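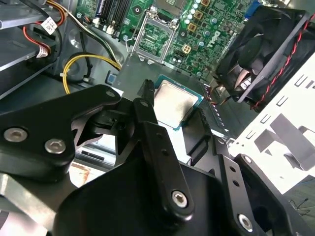 Le cartel et la consigne : remarques sur la médiation dans les musées scientifiques

L'exposition temporaire du centre de sciences de Pora ferme en novembre. Elle porte sur les mécanismes d'horlogerie, occupe 700 mètres carrés et compte 193 cartels. Je l'ai visitée deux fois, une fois seule et une fois avec ma nièce de neuf ans. Mon propos porte sur les cartels.

Un cartel de musée technique remplit en général deux fonctions. Il identifie l'objet (désignation, date, provenance, mode de fonctionnement) et il indique au visiteur ce qu'il peut en faire lorsque l'objet est manipulable. À Pora, les deux fonctions sont réunies sur le même support, dans le même corps de caractère, sans hiérarchie typographique. Devant la maquette d'échappement à ancre, il faut lire onze lignes avant d'apprendre que la manivelle se tourne dans le sens horaire. Un enfant la tourne avant, dans un sens quelconque, et la maquette se bloque. Elle était bloquée lors de mes deux visites.

On m'objectera que le bouton poussoir a fait pire. Les salles des années quatre-vingt-dix étaient remplies de dispositifs que l'on actionnait sans rien lire, et dont on repartait sans rien savoir. L'objection est recevable. Elle vaut contre l'absence de texte et ne dit rien de sa position. Ileana Nistor, qui a conçu le parcours permanent du musée Harms, sépare systématiquement la consigne de l'explication : la première est placée à hauteur de main, en une phrase à l'impératif, la seconde à hauteur d'œil, limitée à 200 signes pour le premier niveau de lecture. Un second niveau, plus dense, figure sur un volet à soulever. La solution est ancienne et peu coûteuse. Elle suppose seulement que le texte soit écrit avant que le mobilier soit dessiné.

Or l'ordre habituel est inverse. Le cahier des charges fixe la scénographie, puis les vitrines, puis l'éclairage, et le rédacteur reçoit en fin de chantier un gabarit à remplir. À Pora, le gabarit prévoyait manifestement 1000 signes, et tous les cartels en font usage, y compris celui d'un simple tournevis d'horloger. La longueur uniforme produit un effet connu : le visiteur cesse de lire vers la troisième vitrine, faute de pouvoir distinguer l'important de l'accessoire. Un texte court à côté d'un texte long est déjà une information.

Reste la question des bornes numériques, que l'on présente volontiers comme le remède. Le système Zarka, installé dans la dernière salle, permet de choisir son niveau de lecture et sa langue. Le principe est bon. L'exécution impose trois écrans intermédiaires avant le premier contenu, et la borne revient à l'accueil après vingt secondes d'inactivité, durée inférieure au temps de lecture d'un seul paragraphe. Deux bornes sur quatre étaient éteintes. Un panneau imprimé ne présente aucun de ces défauts et se corrige avec une imprimante.

Safta Stanciu soutenait dans une conférence donnée à Amstead que le texte d'exposition devait être évalué comme un élément technique, au même titre que l'hygrométrie ou la charge au sol, avec un protocole et un seuil d'acceptation. Je partage cette position, avec une réserve sur le seuil. Le temps d'arrêt devant un cartel est facile à mesurer et mesure mal la compréhension : on s'arrête longtemps devant une phrase obscure. Il vaudrait mieux observer si la manipulation est exécutée correctement au premier essai. Pour l'échappement à ancre, une matinée d'observation aurait suffi, et la manivelle serait encore en état.

Les objets eux-mêmes sont bien choisis. La série de pendules ouvertes, classées par type de régulateur, se comprend presque sans texte, et ma nièce y est restée plus longtemps que devant n'importe quel écran. Elle a retrouvé seule, d'une vitrine à l'autre, la pièce qui changeait. Le cartel de cette série est placé derrière elle, sur le mur opposé. Je ne l'ai vu qu'en sortant.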